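Workshop notebook, chores bench
Mar 14, 2024
Subject: tabletop tidying and wiping, state of the work

Purpose of this entry

To record where the chores program stands with respect to small-item clearing and surface cleaning, and to set down what should be settled before the Brulau review. The program's working question remains the one agreed in February: whether an arm of the class we own can be trusted with a domestic or shop-floor chore from start to finish, with no person standing by. The position of this bench is that it cannot yet be trusted with a full table. It can be trusted with parts of one, and the parts need to be named more carefully than they have been.

Summary of the log to date

The clearing log holds 113 attempts. Of these, 44 were carried out under the present procedure and may be compared with one another. The earlier ones used the old approach path and should be kept for reference only. They should not be merged into any success rate given to Cerside, whatever the temptation to show a larger sample.

Nine of the 44 required a person to step in. In five of those nine the arm had already closed its fingers and reported a grasp when nothing was held. The remaining four were stopped by the operator because the approach was plainly going to push the item instead of picking it up. The log sheet has one column for both outcomes. It needs two. 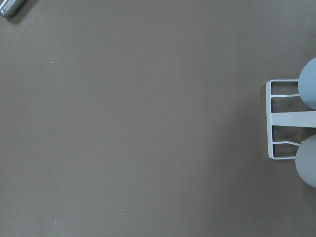
Small items near the border of the camera view continue to be the weak point of the clearing routine. The planner accepts an item once it has a center and a long axis, and both are poor guesses when only one end can be seen. The gray cylinder at the upper left is of this type: its rounded end is in view and the rest is not, so neither its length nor its identity should be taken as known. A person would simply look further over before reaching. The routine has a step for this, but the step is called only when the confidence value falls under the limit, and a clean rounded end against a plain tabletop can score well. It is proposed that any outline touching the border of the view be treated as incomplete regardless of score, and that a second look be required before the fingers move.

The cost of the second look is time. The Zieliński timing sheet allows for one look per item and will have to be revised. This should be raised with the planning group before the change is made, as their schedule for the shared bench depends on it.

Wiping and the definition of a clean surface

The second half of the program concerns wiping. The requirement as written says that the surface shall be "clear and clean." Clear can be checked: there are items on the table or there are not. Clean has never been defined in a form that a machine or a reviewer could apply. Household users will notice crumbs and lint. Shop-floor users care mostly about chips and grit, and will accept dust that a household would not.

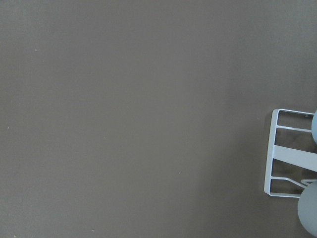
Under the present detection settings, anything below the minimum item size is discarded before planning. That setting was chosen to stop the arm from reaching for marks and reflections, and it should stay as it is for clearing. For wiping it is the wrong filter. The wiping routine inherits it from the clearing routine and therefore regards a dusty table and a clean one as the same table. A separate small-particle check is needed, run after clearing has finished, with its own threshold and its own lighting note in the log.

Wodia has asked whether the wipe could be done on every cycle without any check. This would avoid the detection problem and is how many people clean a table at home. The objection is that a fixed wipe over an item missed by the clearing routine will sweep it to the floor. Until the border rule described earlier is in place, unconditional wiping should not be approved.

Pending

Split the intervention column into false grasp and operator stop. Re-enter the 44 current attempts under the new columns.

Write the border rule and circulate it for comment.

Draft two definitions of "clean," one for household use and one for shop use, one paragraph each.

Ask the planning group for the latest version of the timing sheet. The copy kept at the bench is out of date.

Finger pads to be inspected for wear before the next set of attempts and the result entered on the maintenance card.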